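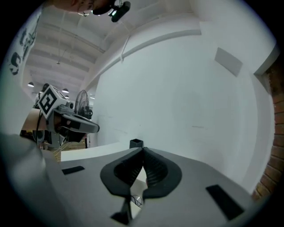

Chiyo Okabe writes that her small boxes kept sliding toward the table edge until she turned the fan down and stood it on the floor behind the table. We recommend the same arrangement. The steps below replace the ones on the old Skaltano sheet.

4. Setting up the table and the small boxes

4.1 Clear the table and wipe the top with a damp cloth. Let it dry.

4.2 Stand the pedestal fan on the floor behind the table. Turn the grille to the side so that air passes along the room and does not blow straight across the tabletop.

4.3 Start on the lowest speed. If an empty box moves, turn the grille farther away before you do anything else.

CAUTION: Switch the fan off and unplug it before moving it. Do not lift it by the grille.

4.4 Gather loose cables and tie them at the back, clear of the fan base. Leave enough slack that nothing pulls when the table is bumped.

4.5 Set one small box on the table with the open side up, at least 12 inches from the front edge. Press down lightly on opposite corners. A box that rocks should be swapped for another.

4.6 Place the contents in the box one piece at a time, heaviest first. Keep everything below the rim.

NOTE: A full set is 40 boxes. Keep the ones you are not using on the shelf. Stacked boxes tip over easily once the bottom one has been handled a few times.

4.7 To move a box, hold it by two opposite sides, low down. Carrying it by one wall bends the wall outward, and it will not spring back.

4.8 At the end of the session, empty the box, turn off the fan, and wipe the table again. Replacement boxes are listed under part 1482.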